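Ticket 268: stanza breaks lost in poems submitted through Jekance
Product: Jekance submission form
Reported by: Flallholm poetry desk
Status: Open, workaround available

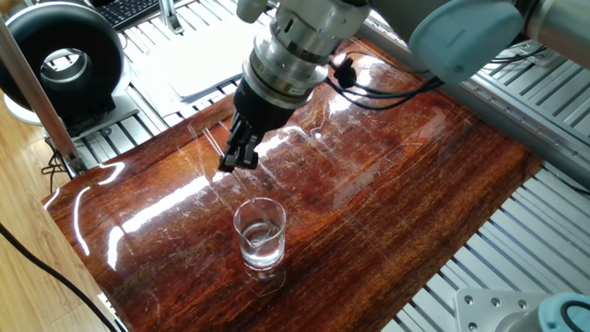 Last modified: 16 March 2019

Poems pasted into the form arrive with every stanza break removed. Single line breaks are kept. Indents of more than 3 spaces are cut to one. Prose entries are not affected.

Steps to reproduce: paste a poem of two or more stanzas, save as draft, reopen the draft. The preview is correct before saving and wrong after.
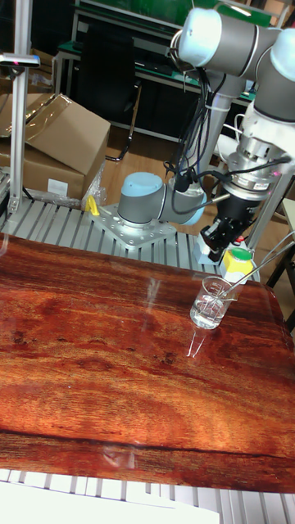 Beaker with stirring rod on a wood-grain tabletop

Tested with the Győri and Uvwood page themes. Same result in both, so the theme is ruled out. The stored text of entry 221 has no blank lines, which places the fault at the save step. Entries sent as file attachments keep their layout.
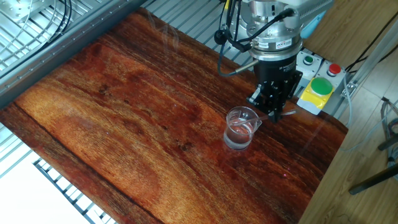
Small beaker of water, flared rim

Cause: the cleanup filter added in July treats two line breaks in a row as one. The filter was meant for cover letters and is also being applied to the poem field.

Workaround: ask poets to attach the file. For entries already saved, request the original text again. The blank lines cannot be restored from the database.

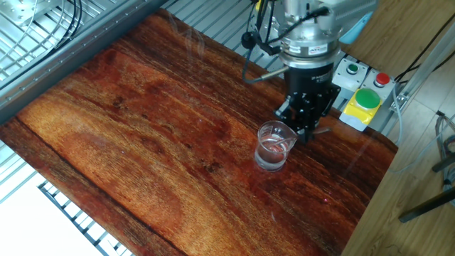 Beaker on the tabletop, liquid to the lower half

Filter switched off for the poem field on the test site. 7 poems resubmitted there, stanza breaks kept in all of them. Indents are still cut and have been moved to a separate ticket. Change to the live form is waiting for the current reading period to close.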